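Plendell Hoops: Selling Earrings From a Dorm Room
Chantelle Lekota and Arben Janevski
Submitted 1/5/19

1. What we sold
Clip-on hoops in two sizes, silver-tone, from a supplier called Grustley. We ordered 25 pairs in September and felt like tycoons.

2. The listing
Our first draft ran to 913 words. Boris cut it to six, one of them "hoops." Sales improved, which hurt.

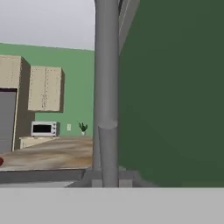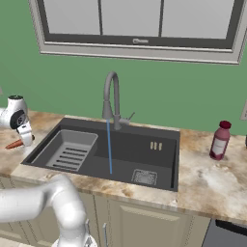

Green in both, and a window over the sink in the second.

3. Returns
We got 6 pairs back. Four pinched, one turned gray, and one buyer had expected a necklace. We refunded everybody and rewrote the size chart.

4. What we would change
Weaker clips. A budget for padded envelopes.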